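Decanting powders without wearing them

I have put off writing up the powder page for ages, mainly because every time I sat down to it I had milk powder under my fingernails and went off to wash my hands instead. But so many of you asked after the jars post that I'm finally doing it. Everything below is about moving dry, floaty stuff from the packet it came in to the pot you want it in: drink mixes, icing sugar, custard powder, washing powder, plaster, pigments, the lot. I do most of mine in the utility room in Edbridge, which has a stone sill, a draught, and nowhere sensible to put anything down.

Get the air sorted first

Shut the window. Turn the extractor off too, even though every instinct says to put it on. A fan pulling across an open packet of icing sugar will take a good spoonful of it up the wall, and I've wiped enough of it off my tiles to be sure of this. If the tumble dryer's going, wait for it. Mine breathes out warm damp air from somewhere round the back and after ten minutes near it custard powder starts to clump (I have a whole jar of custard gravel from September that I keep meaning to throw out).

If you're dealing with anything that isn't food, plaster or grout or dry pigment, wear a proper dust mask and read what it says on the bag. Keep a separate scoop for those as well, and write on the handle in marker so it never wanders back into the kitchen drawer.

Work on something with a lip

This is the tip I'd keep if I had to drop all the others. Do the job on a tray. A roasting tin will do, or the lid of a storage crate, or a boot tray if it's a clean one. I like a dark one for pale powders because you can see every grain you've spilt, and a white one for cocoa. Mine is an old drip tray from a Girkano plant stand and it's 40 cm across, big enough for the packet, the pot, the lid and one elbow.

Put a sheet of baking paper on the tray if it's food. When you've finished you lift two opposite edges, fold the sheet into a gutter and tip what you spilt back in the pot. No paper for washing powder, it just slides about.

Choose the pot by its mouth

I used to buy tall narrow jars because they looked lovely in a row. They are a misery. You can't get a scoop in past the neck without knocking half of it off, and you can't get your hand in to wash them either. A wide cup with straight sides beats a pretty jar every time, and a short one is better again, as the powder has less far to fall and so puffs up less.

Check that the scoop goes in flat before you fill anything! I once filled a whole set of seven Lahlou canisters and then found the scoop only fitted in sideways. I tipped them all out again and was sneezing until bedtime.

Leave the top bit empty. I stop two fingers short of the rim, sometimes three for icing sugar, so there's room to dig about without it coming over the side.

Dry means dry

Wash the pot the night before and leave it upside down on a rack. Towel-dried isn't dry enough, there's always a bit of water hiding in the thread of the lid. If you're in a hurry, ten minutes in the airing cupboard does it. Some people warm theirs in the oven but I've melted a lid doing that and I won't be doing it again.

The scoop has to be dry too, and that goes for every time you use it, not just on filling day. Don't hold it over a steaming mug. Tap the powder into a dry cup first, then pour the water on top of it.

The actual scooping

Go slowly and stay low. Cut the packet straight across (no snipping off one corner, it spurts) and fold the top down into a cuff so it stands open by itself. Then lower the scoop right into the pot before you turn it over. If you tip it out from up high you get a cloud, and the cloud lands on your jumper.

Rest the scoop on the rim between goes if you need both hands for something. Don't lay it on the tray, it picks up whatever's there and carries it into the pot.
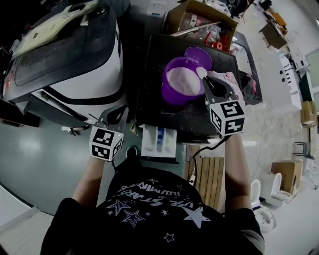
Keep your other hand on the side of the pot while you dig, particularly with a light plastic one. They skate. A square of rubbery drawer liner underneath stops that, and I cut mine from a roll that has lasted me years. For a big fill I do half, tap the base gently on a folded tea towel to settle it, wait a minute for the dust to drop, and then do the rest.

As for levelling, I use the back of a butter knife. You only need to level if you're measuring, though. For ordinary storage I don't bother.

How much does it hold?

Worth finding out once and writing down. Weigh the pot empty, fill it, weigh it again. My small drinks pot takes 80 g of strawberry milkshake powder before it reaches the two-finger line, and now I know that I don't start opening a fresh bag when the pot's still half full. I keep the number on a bit of masking tape on the base. Don't assume it will be the same for the next powder, because cocoa and sugar weigh nothing like each other.

Cloths

Two of them: one dry, one damp, and don't muddle them up. The dry one does the rim and the outside of the pot. The damp one stays well away until the lid is on, and then it does the tray and the worktop. Wipe a sugary spill with a wet cloth straight off and you've made glue. I learnt that with jelly crystals, and there's a patch of the sill that is still faintly tacky in hot weather.

If it's a big spill, a soft paintbrush and a bit of stiff card will get most of it up. I have a cheap Sturkik brush, two inches wide, that lives on a hook for this and has never been near paint. Please don't hoover up fine plaster dust with an ordinary household vacuum, it can go straight through the bag and out the back, and it does the motor no good.

Lids

Wipe the rim before you put the lid on. Powder in the thread is why lids stick, and it's also why they don't seal. If yours is already stuck fast, hold it upside down over the sink and give the edge of the lid a few taps with a wooden spoon, then try again with rubber gloves on.

Labels go on the pot, never on the lid. Lids swap themselves round when you aren't looking. I put the name, the best before from the packet and, for baking powder, the day I opened it. For anything you have to mix up, cut the instructions off the packet and tape them round the side. I can never remember whether it's two scoops or three.

If there's an allergy in the house, copy the ingredients over too.

A few odds and ends

A few grains of dry rice in the salt, yes. In icing sugar, no, you'll find them in your buttercream.

Brown sugar is the opposite of everything above and wants to be kept slightly moist. I'll do it separately.

Washing powder goes on a high shelf in a pot that looks nothing like a food pot. Same with dishwasher powder, and I'd keep that in its own box with the warnings on if there are small children about.

If the powder's gone lumpy but smells fine and is in date, push it through a tea strainer with the back of a spoon. It takes forever. Put the radio on.

Scoops that come free in the tub are worth keeping. I have 13 in a jam jar, which is probably too many, but they're all slightly different and one of them is exactly right for the coffee.

Updated May 28, 2025: added the bit on weighing, and changed the advice on tall jars, which used to be much politer.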